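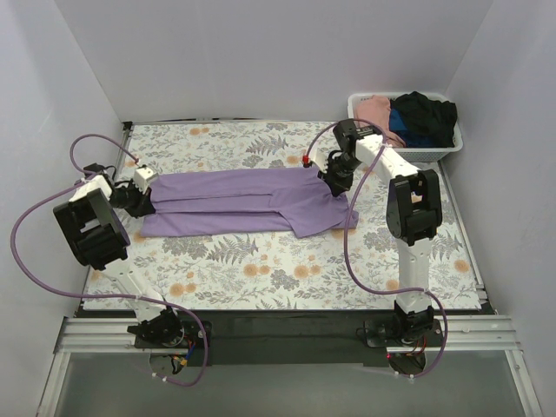 Rules for cable slack on two-arm cells

fernmat7
Posted 13 September 2020
Hello all. I am writing the cell rules for our folding station at Evari and I have a question about cable loops. My draft says: no cable may lie on the work cloth when an arm is moving. My colleague wants only a maximum loop length. Which one do you use?

drultum_ops
We use loop length. Your rule sounds clean, but with long arms the cable will cross the cloth in some pose, and then people stop reading the rules.

prestermont_k
I disagree. A sleeve can catch a cable. In May we found 2 torn connectors in one week, both from this.
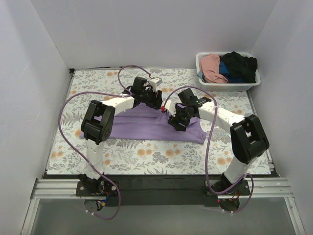

fernmat7
Thank you both. The wrist is my worry too – when both grippers come to the middle of the garment, there is little space left. I think I will write a minimum distance between the grippers as well.

drultum_ops
Please do not put one number for all poses. For folding they must come close. Limit the speed there, that is enough.

prestermont_k
Speed does not help a cable which is already hooked. We inspect every connector after 1,000 cycles, and at 900 the station gives a reminder.

fernmat7
Good, I take the inspection rule. For the loops I will write both versions and ask the operators to choose.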